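Clunura Seed Tray Set for School Gardens
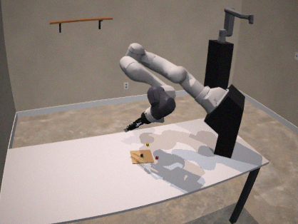

The Clunura set is made for classes which start their own vegetables and flowers indoors and bring them later to the garden bed. It comes from our workshop in Tirton, and we sell it to schools, after-school clubs and also to families.

What you get
2 deep trays without holes
2 cell trays, which fit inside the deep trays
2 clear lids with a small air vent
100 plant labels and a soft pencil
A growing guide for the teacher, 80 pages

The cells are wider at the top than at the bottom, so a child can push the young plant up with one finger from below and the roots stay whole. In our first model the cells were straight, and many seedlings lost their roots when small hands pulled at them. Teachers wrote to us and we changed the mold.

Water goes into the deep tray and the soil takes it from below. For a normal weekend this is enough. Before a longer holiday, please ask somebody to come and fill the trays, or send them home with the pupils.

When to order
Most schools want to sow tomatoes and peppers in February or a little later. We send orders in the same sequence as they arrive, and the winter weeks are busy — please do not wait until the last moment. Seeds and soil are not included. The guide explains which soil is good for sowing and how deep each kind of seed must go.

Cleaning
Wash the trays with warm water and dish soap after every season. Do not put them in the dishwasher, the lids will bend. Keep them out of strong sun when they are not in use.

Spare parts
Lids and cell trays can be bought one by one. The Koskela lid from our older catalog fits also on this set, but the Venley tray is narrower and does not fit.

Large orders
For a school district or a group of gardens we can make up to 700 sets in one order. Write to Lenni Valtonen at the Tirton office and tell him the delivery address and the week when you need the trays. He answers in English or Finnish.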